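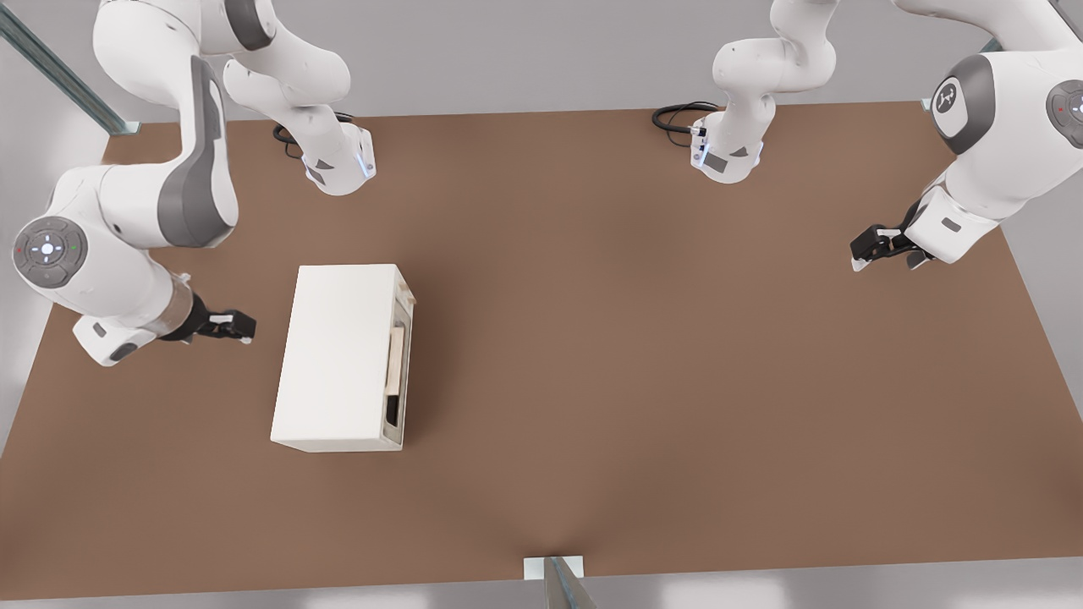 Teleoperators wanted: come drive two robot arms in simulation (part-time, paid, mostly remote)

Hi! I'm Quyên Hứa, and I look after demonstration collection at Olleo. We're teaching a two-armed robot to do small tabletop jobs by showing it lots and lots of examples, and I need more people to do the showing. If you like fiddly things (puzzle boxes, claw machines, parallel parking) please keep reading.

The project is called Plulberg. It all runs in a simulator, so you can't break anything, and believe me I've tried. You get a pair of hand controllers, one for each arm, and you steer the grippers while our software records the whole run: joint positions, gripper opening, and what each camera sees. When you finish, you mark the run as a keeper or a redo and the table resets for the next one.

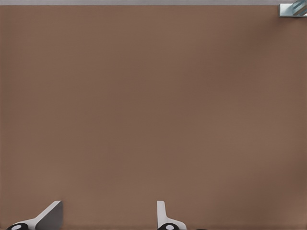

You'll be switching between an overhead view and close-up views from near the grippers. The close-ups take some getting used to! On my first afternoon I kept going the wrong way with the left arm and had to put the controllers down and go make tea. Most people settle in after a couple of sessions, and we pay for those too.

What I'm looking for is smooth, unhurried driving. A run where you miss, back off and come in again is fine, and we keep plenty of those, because the model has to learn how to recover as well. What we can't use is a run where somebody got bored halfway and started waving the arms around. (We do get them. I watch them all.)

A normal shift is 2 hours, with a break whenever you want one. We're hiring 13 people for this round, and the goal is 1570 good runs by the end of February. The current batch is a white box on a brown table, and you'll be working on its side with one gripper while the other arm stays out of your way. Later batches will use both arms together, which is harder and a lot more fun.
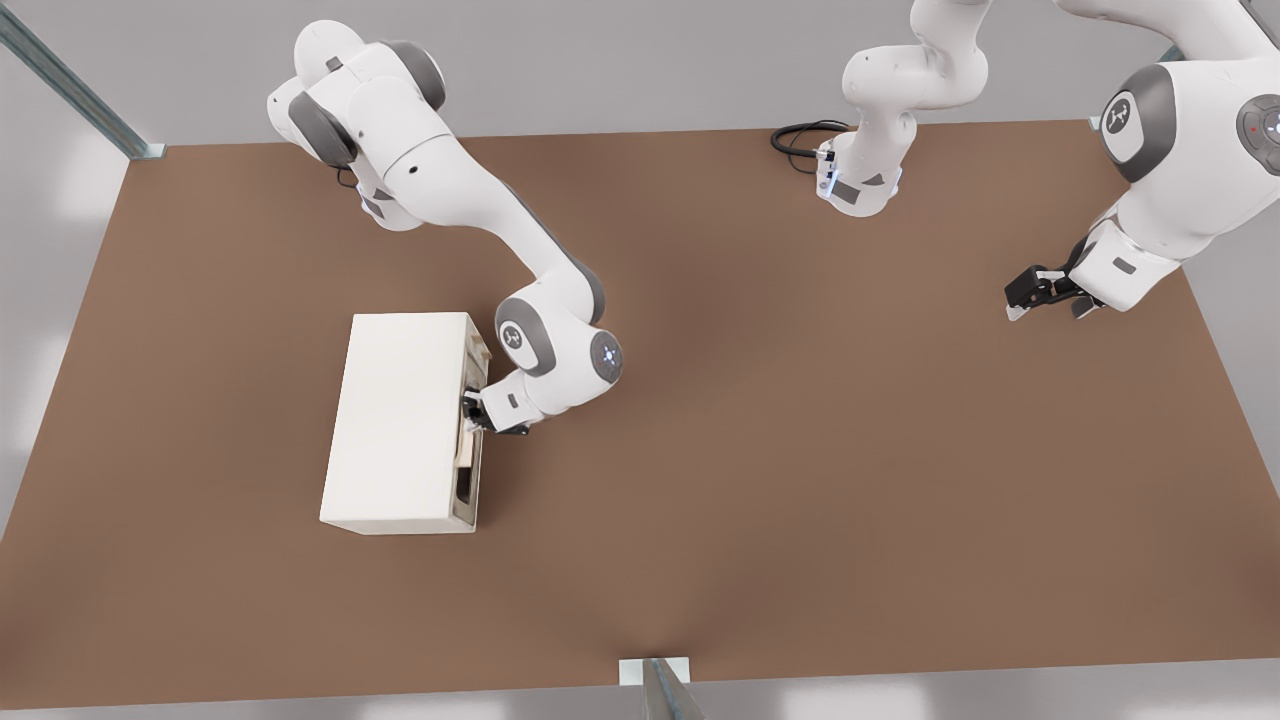 You don't need a degree or any robotics background. You do need to be 18 or older, have steady internet, and be okay with reading short task notes and following them even when you can think of a cleverer way. If you do think of a cleverer way, write it in the comments box! Two of our task notes got rewritten after operators complained, and they're much better now. Left-handed people, please apply, we're short on you.

If screens and moving cameras make you queasy, tell me up front. We can set you up with a fixed overhead view and see how that goes, or there's labeling work on the Ruppert side of the project that doesn't involve driving at all. Ánh Lục runs that one and she's lovely to work with.

To apply, send a few lines through the form on our jobs page and pick "Plulberg operator." Tell me what hours suit you and one thing you're good at with your hands. Skip the cover letter. I'll send back a link to a short practice session, and after that we'll have a quick call.

Applications are open until August 23, 2024. Questions can go in the same form, and they come straight to me.

Quyên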